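Gallery: Ground-Floor Room, Llewellyn House

Layout, surfaces and small furniture
Compiled by Orvokki Vainio

Distthorpe – Interiors – Llewellyn House – Ground floor

This page covers the ground-floor room on the garden side. It replaces the older page, which still had the carpet plan. Notes are kept short and deal with surfaces, clearances and upkeep. Wall finishes and lighting are on their own page. The workshop and the upper landing are listed under Distthorpe, Other Rooms.

Dimensions are in inches unless marked. The drawing number for the floor plan is 207, revision 2. Revision 1 has the door swing on the wrong side and should be thrown out.

Floor

The tile is laid straight, with narrow joints. Before it went down, the slab was checked with a long straightedge and the low area near the door was filled. Movement joints follow the perimeter and are hidden by the base trim. The grout is one shade darker than the sample board, a change made after the first delivery.

Polished tile shows footprints and dried mop water more than a matte tile does, and it shows them most when viewed toward the light. Clean with a neutral product, well diluted, and buff with a dry flat mop. Wax is not used. Felt pads go under all fixed-leg furniture and are replaced when they flatten or pick up grit. Swivel chairs need soft casters; hard nylon ones are not accepted on this floor.
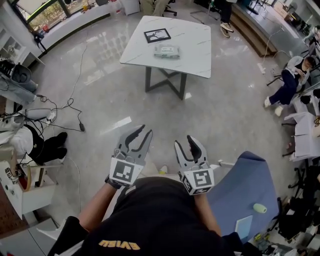 The center table was chosen for its base as much as for its top. A four-leg table of the same size puts a leg at each corner, where people sitting at an angle tend to catch a knee. The dark metal base crosses in an X under the square top and makes a compact support that is easy to mop around. Gray veining on the white top stays close to the gray of the tile, and the softened edges are kinder to sleeves and hips than a square-cut edge would be. Small items such as the black picture frame can stay on the surface during the day and are lifted off for wiping. The blue upholstered chair is the strongest color in the furniture group; the table and the floor are both neutral, so nothing competes with it.

Table care

Wipe with a damp cloth and dry at once. Lemon-based sprays and scouring powder are banned from the room. Check the base fasteners every 14 weeks with a hex key, turning each one a little at a time and working across the base. If the top rocks, look for a missing pad before touching the levelers.

Chair fabric

The order was placed through Wovetby. Two blues were compared under daylight and under the ceiling fixtures; the one selected holds its color better after dark. Vacuum the seat with the brush head on low suction. Loose things left on a seat should be picked up first, including paper and cards, which slide into the gap at the back and are hard to get out.

For spills, blot from the outside in. Water first, then fabric cleaner if a mark remains. Test any cleaner on the underside.

Windows and daylight

The windows are large and there is planting outside, so the daylight has a slight green cast in June. This matters when matching paint or fabric. Samples should be checked next to the glass and again at the far wall, in the morning and after 4 p.m. Reflection off the tile reaches well into the room on bright days. A satin finish was considered for the floor and rejected on cleaning time.

Clearances

Keep 36 between the table edge and any fixed item, and 42 on the route to the door. Loose chairs may be moved anywhere during use and go back to their plan positions on Thursday, before the floor is machine buffed. Bags and cables stay off the door route.

Open items

Base trim at the window wall: one length has a chipped corner. Replacement ordered from Cidetti, same profile.
Felt pads: 7 packs in the supply cupboard, large size only. Small size to be reordered.
Threshold strip: screw heads sit slightly high. Countersink and refit.
Plan 207: add the final chair positions and the revised door swing note.

Next gallery: Llewellyn House, Upper Landing
Back to Distthorpe index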